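Bivix table-setting software: progress report
4 Apr 2024

Dear friends at Gralton,

Thank you again for your patience over the winter, and for letting us move part of the January budget from hardware into annotation. It was the right call, and I'm glad to have more to show you this time.

Most of our effort has gone into the perception side. We now have 300 demonstrations recorded with the hand-held gripper, and 233 of them have passed through Cluvex, our cleanup and labeling tool, without needing a person to step in. The other 67 mostly fail at the same point — the tracker loses the finger markers when the wrist turns quickly — and we have a fix in testing.

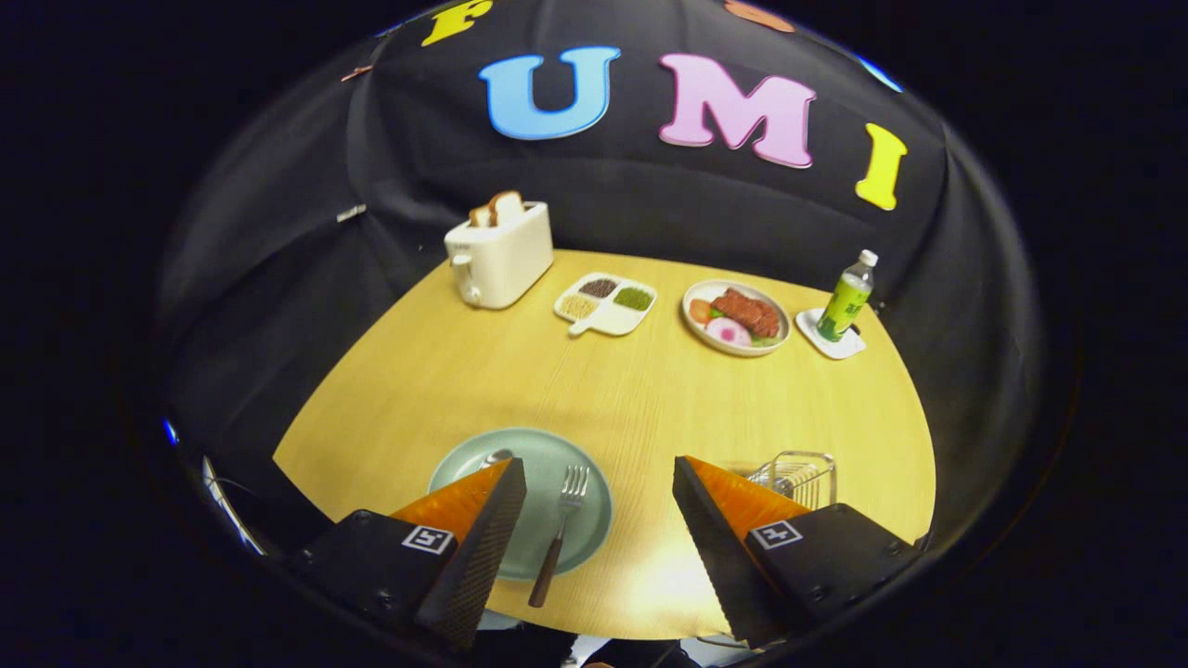
Breakfast table setup, seen from the gripper camera. Fork on the green plate, toaster and divided tray behind.

Thin metal things remain our hardest problem. Forks and wire racks come back from the depth estimate with pieces missing, and the planner then picks grasps that look fine on the screen and close on air. Gu, the new grasp scorer, now takes the color picture into account as well, and on our fork and spoon trials it has brought us to 73 percent. I had hoped for a little more by now, but the trend is good and the failures are much easier to read than they used to be.

On the planning side, the motion code was rewritten to handle the strong curve of the wide lens properly, and all 885 of our regression tests pass again. That took longer than I promised you, and I'm sorry for the wait.

Next we'll finish the tracker fix, rerun the rejected recordings, and start on two-step tasks such as moving a fork and then the plate under it. Spending is on plan, and we don't need to ask for any changes this quarter.

With warm thanks from all of us at Bivix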